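Project report, food and culture elective, fall term

# How people decide a fruit is ripe (and whether they're right)

I picked this topic because I am terrible at buying fruit. I've brought home peaches you could play baseball with, and I've cut into avocados that were gray all the way through. My parents seem to just know. So when we had to choose an everyday skill and study how people learn it, I went with this one right away, partly for the grade and partly so I could finally buy a decent melon.

My plan was pretty simple. I'd ask shoppers at the Kaimal market how they choose, I'd read up on what ripening does inside the fruit, and then I'd buy a bunch of fruit and see whether the tricks worked. The dates and the mangoes ended up getting most of my attention, so those two get most of the report.
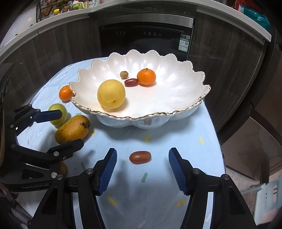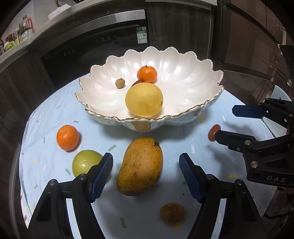

A mango should be picked with the nose and never with the eyes, according to one shopper at the Kaimal market, who told me that color is only there to fool people like me. Sniff it at the stem end, the shopper said, and if you smell nothing, put it back or be ready to wait. I wrote that down word for word, and it ended up being the sentence I thought about most all term.

## What I asked

I stood near the fruit stalls on a Thursday afternoon with a clipboard (very official) and got 86 people to stop. Everybody got the same questions: which fruit do you find hardest to choose, what do you check first, and who taught you. I left a blank space at the bottom for anything else, and I'm so glad I did, because that's where all the good stuff was. People have *feelings* about melons!

I should have asked about age too. I remembered that on the bus home, when it was way too late. It would have been great to know whether older shoppers use their noses more, and I kind of suspect they do, but I can't show it with what I have.

## What people said

Squeezing was the most common answer by a lot. Color came next, then smell, then weight, and then a long tail of things like tapping, shaking and "asking the guy." The hardest fruit to choose was melon, with avocado close behind. Hardly anyone said dates, and when I brought them up people looked at me like I'd asked how to pick a good potato chip.

As for who taught them, most said a parent or a grandparent. A fair number said they'd taught themselves by getting it wrong, which made me feel better.

## What's going on inside

The part I didn't know before: fruits come in two groups. Some keep ripening after they're picked, like mangoes, bananas, avocados, pears and tomatoes. They give off a gas called ethylene, and the gas tells the fruit to turn its starch into sugar and go soft. The other group pretty much stops where it is. Limes, oranges, grapes and strawberries are in that one. They can get softer or dry out on your counter, but they won't get much sweeter no matter how patient you are.

So half of the advice I collected only works for half of the fruit. Waiting is great for a mango and does nothing useful for an orange. I had honestly been keeping oranges on the windowsill for years "to finish."

Color is tricky for a related reason. Lots of mango varieties stay partly green when they're ready, and others turn red on the side that faced the sun, long before they're sweet. Limes are picked green, and if you leave them on the tree they go yellow, so a yellowish lime is just an older one (and often a juicier one).

Dates are their own little world. They go through stages with Arabic names: kimri is green and hard, khalal is full size and crunchy and yellow or red, rutab is soft and very sweet, and tamar is the wrinkly kind most of us know from the box. People eat them at the last three, so "is it ripe?" doesn't even have one answer. It depends on whether you like crunch.

## My paper bag test

You always hear that fruit ripens faster in a paper bag. I bought 20 mangoes from the Lallusov stall, as close in firmness as I could manage, and put half in closed paper bags and left half out in a bowl. Every evening for 5 days I pressed each one gently near the stem and gave it a score.

The bagged ones softened first, and the difference was easy to feel. The trouble is that I was the one pressing, and I knew which were which, so I could have been kidding myself. Also, pressing a mango every day bruises it. By the end some of mine were soft mostly from me.

I spent more than I meant to on this and ate mango with every meal for a while. I'm a little tired of it now.

## Things I'd change

- Ask for age, like I said
- Have somebody else do the pressing, without telling them which group is which
- Use bananas, they're cheaper
- Go to a second place, maybe the Kaltum supermarket, where the fruit is mostly wrapped and people can't squeeze it

That last one is what I'd really like to do next. If squeezing is the main thing people rely on, what do they do when there's plastic in the way? A few shoppers brought this up in the blank space and they were not happy about it.

I did buy a melon the day I finished the survey. I smelled it, I tapped it, I picked the heaviest one. It was okay.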